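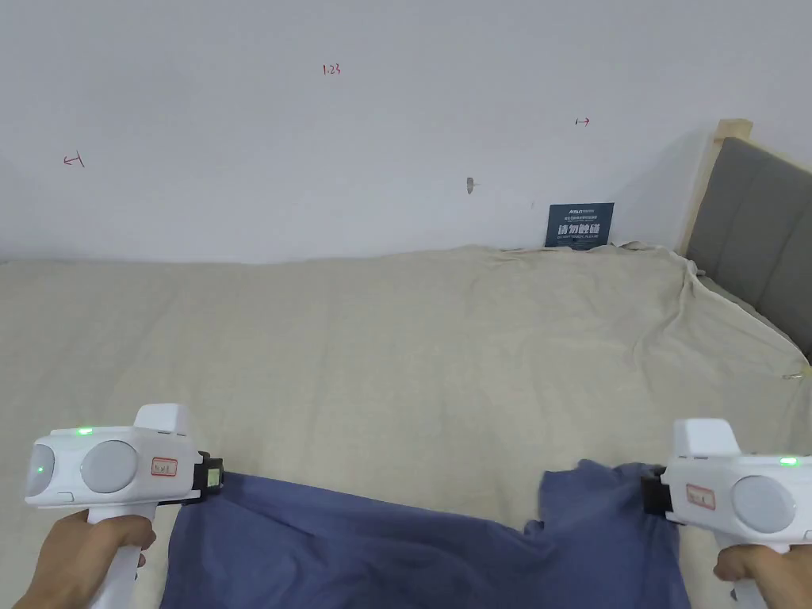 Notes > Home > Secondhand

May, by Renata Czarnecka

I stopped buying new bedding after the last set I got from Corton wore through at the foot in less than a year. Since then everything on the beds has come from thrift stores or from my aunt's closet in Maglaya, and it has held up better than anything I paid full price for. The beige sheet on the bed was one of the first things I brought home. Old sheets are usually a closer weave than what is sold now at the same price, and they have already done their shrinking.

I check three things in the store. I hold the middle of the sheet up to a window, where thin spots show right away. I pull on the hem to see if the stitching gives. Then I smell it, and if there is mothball in it I put it back. I have never gotten mothball out of cotton, and I tried for 6 weeks once with a pair of pillowcases.

Everything gets washed twice before it goes on a bed. Plain detergent the first time, then a second wash with a cup of white vinegar and no softener. Softener leaves a coating and the cotton feels greasy to me afterward.

Flat sheets are easy to find. Fitted ones are not, and the elastic is nearly always gone. I replaced it on one sheet and it took me a whole evening. I would do it again for a good sheet but not for a so-so one.

Next month I want to write about blankets, mainly wool, and how to tell felted from just dirty.

4 comments | 20 shares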